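Gripper trials move to the two-arm cell

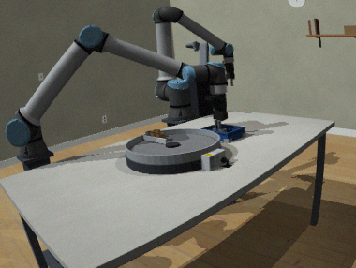

The two-arm cell in simulation, with one gripper down in the blue bin.

Work on the bin picking cell at Ruchti picked up again in June. Niloufar Golestani has been comparing two grippers in the simulator before we commit to either one, and the first set of results is in.

Both candidates were run on the same model of the cell: two arms of the same type on one long table, with the round tray in the middle and the bin behind it. The short gripper from Gisano went first. The Stasuris model has longer fingers and a wider opening, and it went through the same program with the same start positions. Between them they logged 1,735 pick attempts.

The Gisano gripper had fewer dropped parts. It also had more trouble close to the bin walls, where the wrist has to come in at an angle and the planner often gave up. The Stasuris gripper reached the corners without much fuss but was slower to close, and it tended to push flat parts along the tray before getting hold of them.

Alfredo Ocampo looked after the controller side. He cut the approach speed by 30 percent for the last 40 runs with each gripper. That helped the Stasuris with flat parts and made little difference to the Gisano. The Titis controller handled both arms on one clock, so we are keeping it for the next round.

Next up is a repeat with new finger pads on the Gisano model. Anyone with part files they want included should send them to Niloufar.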